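Speaker notes: Three months with the Gimitdale sim kit

Slide 1. Say hi, wait for the stragglers, check the mic.

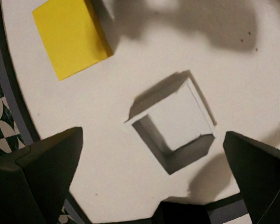

So I'm the person at Holto who said "let's just buy a simulator" and then had to live with it. My plan today is to tell you what we paid for, what I'd pay for again, and what made me want to throw my laptop in the lake. (Pause. They may laugh. If they don't, keep going.)

Slide 2. What's in the kit. You get the Gimitdale base license, a pack of 200 tabletop scenes, and the wrist view, so you see what the gripper sees, fingers and all. I love the wrist view! It's the first thing I open every morning. Blocks, little open boxes, plain tables. Boring stuff, and boring is great when you're trying to find out why your grasp planner hates corners.

Slide 3. Shadows. Spend time here. The cheap tier we tried before, Fletel, gave us flat lighting, and our policy fell apart the minute we ran it near a window. Gimitdale gives you soft shadows and you can shuffle them per run. We did 600 runs with the lights shuffled and 100 without, and I'll put both curves up. Don't read the numbers out loud, let people look.

Slide 4. Gripes. The installer is a mess. The floor textures load whether you want them or not, and you can't turn them off without editing a config file. Support wrote back in 3 days, very nice people, wrong answer.

Slide 5. Takács add-on. Somebody always asks. It does contact forces, it costs extra, and we only had the trial. I liked it but I wouldn't buy it for pick and place. If you're doing tight insertions, go get the trial and bring your own parts.

Slide 6. Would I renew? Yep, base license only, in July when ours runs out. Then switch to the live demo, and remember to close email first. Questions after the demo.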